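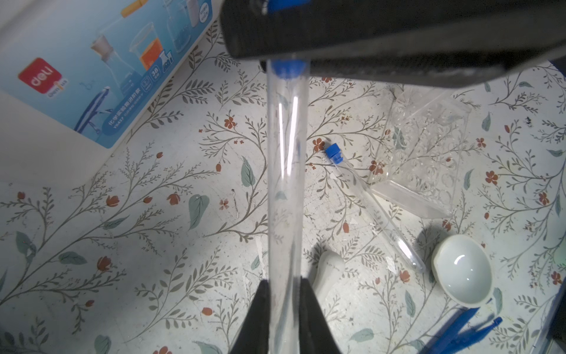 Gripper with a capped tube, second tube and clear rack to the right.

Lists > Shop and Home Automation > General discussion > Re: Are we there yet with small chores?

From: Ruan Van Wyk
To: General discussion
Subject: Re: Are we there yet with small chores?
Sent: Monday, 7:40 AM

On Friday the list owner at Naidoo wrote:

> Our shop manager came back from a trade show convinced that we can
> hand off the end-of-day cleanup in the sample room. Tubes back in the
> rack, caps on, dishes to the sink, wipe the bench. He says if a machine
> can fold a towel it can do that. I said I would ask here before we
> spend anything. Is anyone running an arm on this sort of job, on an
> ordinary bench, with ordinary stuff? I don't mean a sealed cell with
> fixtures. And does the same arm do anything useful in a kitchen or a
> laundry room, or is that still a demo?

Short answer from our side: parts of it, slowly, with a person in the building.

We have been working on tube racking at Semetbridge since November. The still at the top shows the kind of bench we mean. Clear tubes with blue caps, a clear rack, a small white dish, plastic tweezers, the carton with the glassware printed on it, all on a patterned cover. It is close to what you would find in a school prep room or a small shop, and that is the sort of place people keep asking us about.

Picking up a tube is mostly fine now. With two fingers and a reasonable approach angle, the arm gets hold of one on the first or second try nearly every time. The trouble starts after that. A tube lying at a slant has to be turned upright before it goes in a hole, and a small error at the grip becomes a large error at the bottom end. A person fixes that without looking. The arm has to back off, look again and correct.

Clear plastic is the other problem. The depth camera reads straight through the tube and reports the table. The rack is just as bad. On a printed cloth you also get leaves and stems showing through the plastic, and the software has sometimes taken a stem for an edge. We switched to a plain gray mat for two weeks and the numbers got better, but the customer's bench is not going to be a plain gray mat, so we switched back.

Our figures, for what they are worth. Racking 15 tubes takes the arm more than 60 minutes if you count the retries and the times somebody has to step in. A new hire does it in a couple of minutes while talking to you. We trained on 390 recorded runs for this one task, and when we changed to a tube of a different diameter we had to record more. I would be careful with any vendor who says one model covers all of it. Ask them to bring it to your bench and use your tubes.

Now the rest of your list, in the order you gave it.

Caps on: press-on caps work if the tube is held by something solid. Screw caps we gave up on for now. The arm cross-threads them and can't tell.

Dishes to the sink: small shallow dishes are hard to pinch from the rim and easy to knock over. We use a suction cup for those, and that means a tool change. I have not seen anyone do both well with one hand.

Wiping the bench: this one works. It was the easiest thing we tried. It will also wipe over whatever has been left lying there, so clear the bench first.

On kitchens and laundry, I can only speak for what I have seen. Bromier let a few of us watch their towel folding, and it does fold towels. It does not find them in a basket of mixed clothes very well, and fitted sheets are not attempted. Loading a dishwasher with plates is about where our racking is. Glasses are worse, for the same reason our tubes are.

As for money, Plekura quoted us $3000 for a spare gripper and wrist camera, arm not included. Put that next to the wages for the cleanup you want to replace. For us it makes sense as development work. For a sample room that takes one person a short while at the end of the day, I would wait.

If your manager wants to see it run, he is welcome to come by. Mornings are better. Please tell him to bring a handful of the tubes you use, and the rack too if it is not clear.

Ruan Van Wyk
Semetbridge

Recent in this list
Suction or fingers for shallow dishes
Depth cameras and clear plastic, again
Towel folding at Bromier: notes from the visit
Which mat do you use under small parts?
Press-on caps: how much force is too much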